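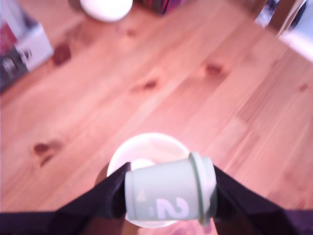 **Figure 2.** Wrist view with the green cup held on its side above the white bowl. The rim of the cup is toward the right finger.

## 4.2 Estimating the held object near the target

When the gripper has closed on the cup, the planner must know two things: how the cup lies between the fingers, and where the target stands on the table. Both answers come from the wrist camera. In our earlier system, which we call Rilletti, the two were estimated by one module and from the same crop of the image. This was simple to maintain, but it gave poor results in the last part of the approach, when the held object covers a large part of the target (Figure 2). The visible arc of the bowl was then assigned to the cup in some runs, and the estimated axis of the cup rotated by a large angle between one image and the next.

In the present work the two estimates are separated. The fingers have an almost fixed position in the wrist image, so a held object can only appear in a limited region between them. We mark this region once, after the camera is mounted, and we call it the grasp region. Pixels inside it are given first to the held object. The target estimator may use them only if they do not fit the current model of the held object.

The model of the held object is a cylinder with a marked end. The axis and the radius are fitted to the two long edges of the cup. The marked end is found from the rim, where the color becomes a darker green for a short distance. The cup also carries printed marks, and in a first version we used them to estimate the roll about the axis. We removed this later. The marks are pale on a pale surface, and when the cup is rotated so that they are partly hidden, the roll estimate jumps. For our task the roll is not needed, because the cup has nearly the same shape from all sides, and the planner now treats it as free.

The target is modeled as a circle on the table plane. We keep the last circle that was fitted when the rim was at least half visible. After this moment, new images may only shift the circle inside a small window, and they cannot change its radius. If the visible arc is too short for a shift, the stored position is used together with the motion of the arm.

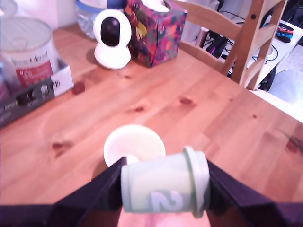

The stored position is safe only as long as nothing has moved the target. To check this, the estimator compares the visible part of the rim with the prediction at every cycle. If they disagree in two images that follow each other, the arm stops and goes back along its own path until half of the rim is visible again. The circle is then fitted from the start. In this retreat the grasp is not changed, and the held object keeps its model.

Motion blur needs separate treatment. While the arm is moving, the far side of the table is often smeared much more than the region close to the fingers. A single sharpness score for the whole image would reject many images in which the cup and the target are clear enough. We therefore compute the score separately in the grasp region and in the window around the target, and we ignore the remaining image. Objects in the background of the table are kept in the collision map from the survey pose and are not updated during the approach.

The knots of the wooden table were a source of false detections for the target. Some of them have a dark oval contour which the circle fit accepted when the light was low. A color test on the inside of the contour was enough to remove these cases: we require that the interior is brighter than the table next to it. This test is clearly limited to light-colored targets, and we come back to it in Section 6.

All modules run as nodes in Clustico, our scheduler for perception and control. The held-object node and the target node each publish at 20 Hz, and the planner reads the latest message of both. The time stamps are compared before use. If the difference is larger than one cycle, the planner keeps the previous command for one step and does not combine the two estimates. In our logs this happened mainly at the start of a run, when the target node was still loading its parameters.

We recorded 162 approaches with the separated estimators. In 19 of them the retreat was triggered at least one time. The logs of these runs were read by Mercedes Tello and Cristian Arango independently, and the causes they assigned are listed in Section 5.1 with the thresholds used for each run.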